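Skamau Guest House, Washroom and Wet Area Inspection
Checklist with comments
Date of visit: 2019-08-10
Inspected by: Emília Michalík
Copy to: Adi Nair, building manager

How to read: OK means no action. WATCH means look again on the next visit. FIX means the work must be done before September.

1. Floor, entrance to washroom
Result: WATCH
The mat at the door has one corner that lifts. I pressed it down and it came up again. A guest with a walking stick can catch on it. Please use a mat with a heavier edge.

2. Floor drain
Result: OK
Cover is fixed with all screws. I poured one bucket of water and it went down without standing.

3. Hot water temperature
Result: FIX
At the tap of room 19 the water became too hot for the hand very quickly. The mixing valve was adjusted last year by Wattanapong, but I did not find the paper from this work. Please ask them for the paper and have the valve set again. Until then put a warning sign at the tap.

4. Washbasins, general
Result: OK, with comment
I look at three things for every basin: the fixing to the counter, the sealant around it, and the edge. I push the basin gently from both sides. It must not move. With stone basins I also pass a finger slowly along the edge, as small chips are sharp and the eye does not find them easily in a dark color.
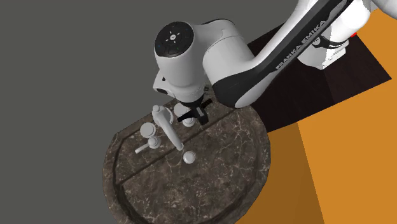
Item 4: round basin in dark marble, with the white knob on the back deck.

Comment to knobs and handles: they must turn with a wet and soapy hand, and stop where they should stop. If a knob turns with no end, write FIX, also when the water still closes. Do not tighten by force, the stone around the hole can crack.

5. Pipes under the counter
Result: WATCH
Dry on the day of visit. In room 3 there is an old white line of lime on the trap. I wiped it clean so that we will see if it comes back.

6. Electrical outlets near water
Result: FIX
The outlet on the left wall in the ground floor washroom has a cracked cover. I put tape over it and told the front desk. The tape is only for some days. An electrician must change the cover and test the breaker.

7. Grab bars
Result: OK
Pulled with full weight, no movement.

8. Cleaning products
Result: FIX
One bottle without label was standing on the shelf next to the hand soap. I took it to the locked cupboard. Every bottle must have its name, also when it is refilled from the big one.

Next visit: items 3, 6 and 8 first, then the mat.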